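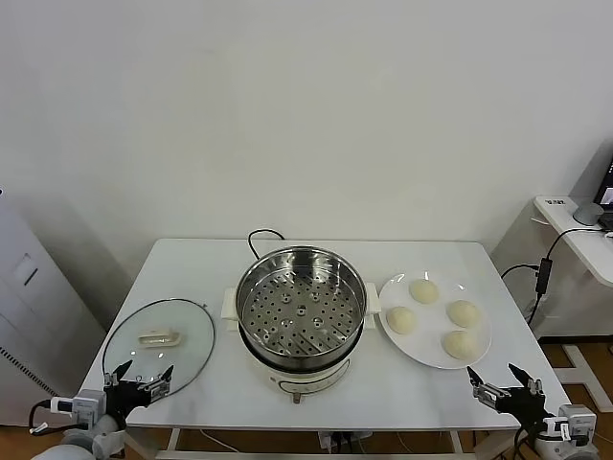

You stand around a lot and then the good bit is over before you've found a spot, says the top comment under the Sidimero open day notice. Go early or don't go.

Robot open day at Sidimero – worth taking a group? What to ask?

windowseat_mo

So that comment has me worried. I signed up our after-school club for the open day in March, 23 kids plus parents, ages nine to thirteen. The bus is booked and I can't move it. We get there right after lunch and have to leave at 5.

The one I want them to see is the bun steaming demo in the Lustach building. Two robot arms with black hands with actual fingers, an ordinary electric steamer with a glass lid, plate of raw buns. I like that it's kitchen stuff, because last year we did a factory tour and half of them zoned out at the conveyor belts.

What I need to know:

How long is one run of the demo and do they repeat it all afternoon or only at set times?

Can a group this size see anything or do we have to split up?

Do they let the kids ask questions or is it a talk with slides. Also what should they ask?? Mine will ask if it can fight and then go quiet.

Do we need to bring anything. The confirmation email is one line long and has our confirmation number on it (2,459) and nothing else useful.

Sorry if this is all posted somewhere, the Sidimero page won't load on my phone.

gravelpath

Went last year with my two. Different task then, they had it folding dish towels, but same building and same setup so most of this should hold.

Split up. Definitely. There's a rope and maybe two rows of people can see over it, anyone behind that is looking at coats. There were about 200 people through while we were there and that room is not big. I'd do three small groups and send the others to the Masanja hall across the courtyard, where they have the sorting arms and you can walk all the way around. Swap every half hour or so. Small kids to the front, the staff are good about this if you ask.

Times – they run it on a loop but not on a clock. One run took maybe ten minutes when we watched, then a reset where a person comes in and puts everything back where it started. Don't let the kids wander off in the reset! We did and missed the start of the next one. The reset is also when the staff will talk to you, so save questions for then. While the arms are moving they mostly watch the arms.

It is slow. Tell them before. Mine expected it to zip around and it's more like watching someone park a very expensive car. If they know that going in they start noticing things, like which hand goes first, or whether it stops before it touches something.

Questions that got good answers when we were there:

What happens if it drops something? (They told us it depends on the task, sometimes it tries again, sometimes a person steps in.)

Is somebody driving it right now or is it doing this by itself? Ask this one every time, at every table. The answer wasn't the same from one table to the next.

What if you move the plate a little? A kid near us asked and the guy moved it for the next run, which was the best part of the day.

For the buns I'd ask about how hard it squeezes. Raw dough dents if you look at it wrong. And the lid, how it knows where clear glass is. I couldn't tell you, but I'd want to hear it. Also whether it can tell when they're done or somebody just sets a time.

Parking for the bus is behind Lustach and not in front, ignore the sign.

sockdrawer88

They won't let you eat them. My daughter was very upset about this. Bring snacks

tall_order

Mostly agree with gravelpath but a couple things.

Email them and say you're a group. We had a school group and they gave us our own slot, closer in than the rope, with someone from Evari who explained it at kid level. Didn't cost extra. You need to write ahead tho, they can't do it at the door. Put your confirmation number in the subject line, otherwise it takes forever.

No bag check or anything but they ask you to keep backpacks off in the demo room. Leave them on the bus. Phones ok, flash not.

Something that worked for our bunch: before the trip, have them write out how to put a bun in a steamer and put the lid on. Every step. Then read one out and do exactly what it says and nothing else. Most of them forget to say pick up the bun. They laughed a lot and then at the demo they were way more patient with the robot, and the questions were better too. One asked how it decides which bun to take first and the Evari person had to go get somebody else.

Bathrooms are only in Masanja. Go before you line up.

windowseat_mo

Thank you both, emailing them tonight. Doing the written steps thing next week, I have a steamer at home I can bring in. And snacks, noted.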